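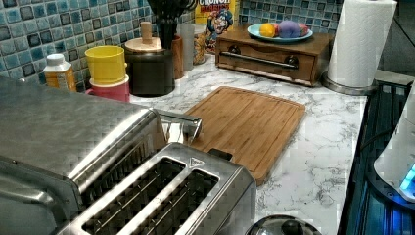
Tostadora de acero y tabla de bambú sobre la encimera.

Preguntas frecuentes sobre el alquiler de apartamentos por meses

Virneo gestiona apartamentos amueblados para estancias de uno a once meses. En esta página respondemos a lo que más nos preguntan antes de reservar y durante la estancia. Si su duda no aparece, escríbanos desde el formulario de contacto e indique el número de reserva, si ya lo tiene.

Reserva y contrato

¿Cuál es la estancia mínima?
Un mes natural o treinta días seguidos, según la fecha de entrada. En el edificio Cuadros el mínimo es de dos meses entre abril y septiembre.

¿Qué documentos necesito?
Documento de identidad o pasaporte en vigor, un justificante del motivo de la estancia (contrato de trabajo, matrícula, informe médico o similar) y los datos de todas las personas que vayan a dormir en el apartamento. Los menores también deben figurar en el contrato.

¿Puedo visitar el apartamento antes de firmar?
Sí, si está libre. Las visitas duran veinte minutos y se piden con dos días de antelación. Si está ocupado, ofrecemos una videollamada desde otro apartamento de la misma distribución.

¿Cuánto se paga al reservar?
La fianza, que es de 612 euros en los estudios y de 1.811 euros en los apartamentos de tres dormitorios. En los de uno y dos dormitorios equivale a una mensualidad. La primera renta se abona antes de la entrega de llaves.

¿Se puede cancelar?
Hasta quince días antes de la entrada se devuelve la fianza completa. Con menos plazo retenemos la mitad. Una vez entregadas las llaves, el preaviso de salida es de un mes y debe hacerse por escrito.

Gastos y suministros

¿Qué incluye el precio?
Agua, internet, comunidad y electricidad hasta el límite mensual que figura en el contrato. El exceso se factura al mes siguiente con copia de la lectura del contador.

¿Hay gastos de limpieza?
Hay un cargo único de 47 euros por la limpieza de salida. La limpieza durante la estancia es opcional y se contrata por semanas sueltas.

¿Puedo empadronarme?
En la mayoría de los apartamentos sí. Pregunte antes de firmar, porque depende del tipo de contrato y de su duración.

Cocina y equipamiento

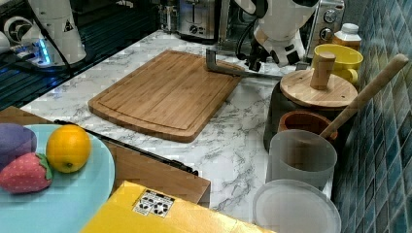

Nour Saab

¿Qué hay en la cocina?
Placa, frigorífico, microondas, hervidor, tostadora, tabla de cortar, dos sartenes, tres ollas y vajilla para el número de personas que admite el apartamento. No todos los estudios tienen horno. Consulte el inventario de cada ficha.

¿Cómo cuido la encimera y la tabla?
Use siempre la tabla para cortar y un salvamanteles para las ollas. La tabla se lava a mano y se seca de pie; no debe ir al lavavajillas ni quedarse en remojo. Para la encimera basta un paño húmedo con jabón neutro. No utilice lejía ni estropajo metálico.

¿Qué hago si se estropea un electrodoméstico?
Desenchúfelo y avísenos por la zona de clientes. Los aparatos pequeños se sustituyen en dos días laborables. Las averías de frigorífico, calefacción o agua caliente se atienden el mismo día si el aviso llega antes de las 17:00.

¿Hay ropa de cama?
Un juego por cama y dos toallas por persona. Los juegos adicionales se piden al reservar.

Convivencia

¿Se admiten animales?
Un perro o gato por apartamento, con autorización previa. En el edificio Presach no se admiten.

¿Puedo recibir visitas?
Sí. Si alguien va a quedarse más de tres noches, debe comunicarlo para añadirlo al registro.

¿Se puede fumar?
No, tampoco en las terrazas interiores.

Salida

¿A qué hora hay que dejar el apartamento?
Antes de las 11:00 del último día de contrato. Deje las llaves sobre la mesa del comedor o en el buzón de la oficina.

¿Cuándo se devuelve la fianza?
En un plazo máximo de treinta días, por transferencia a la misma cuenta desde la que se pagó. Si hay descuentos por daños, enviamos antes el detalle con el inventario firmado a la entrada.

He olvidado algo, ¿lo guardan?
Durante un mes. El envío corre a cargo del cliente. No guardamos alimentos ni productos de aseo.

Última actualización: 30 dic 2024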